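# Packing cells at Horkance: staff questions

**Which jobs are changing?**

Only loose-item picking for the Cuvia stationery kits. Two cells start in March, each handling pens, markers and other small items. Carton sealing and dispatch stay manual.

**Will hours be cut?**

No. The 4 pickers on the line keep their hours and classification. Two move to cell tending, two to kit inspection.

**How fast is a cell?**

About 470 picks an hour, slower than an experienced picker. It runs through meal breaks, and the shift target has been set on that basis.

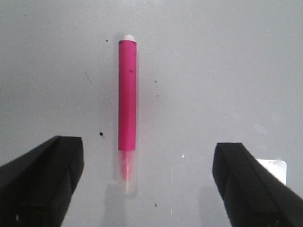 **What does a tender do?**

Refills trays, clears missed picks and wipes down the work surface at the start of each shift. Dust and ink marks can cause false detections — report repeat faults to Sequeira, who maintain the cells.

**Can I reach in to free an item?**

Press the pause button first and wait for the amber light. Never reach between the fingers, even when they are open.

**Is training paid?**

Yes, at your normal rate. Sako runs the course on site over 7 hours, with a 30-minute practical check at the end. You can resit the check.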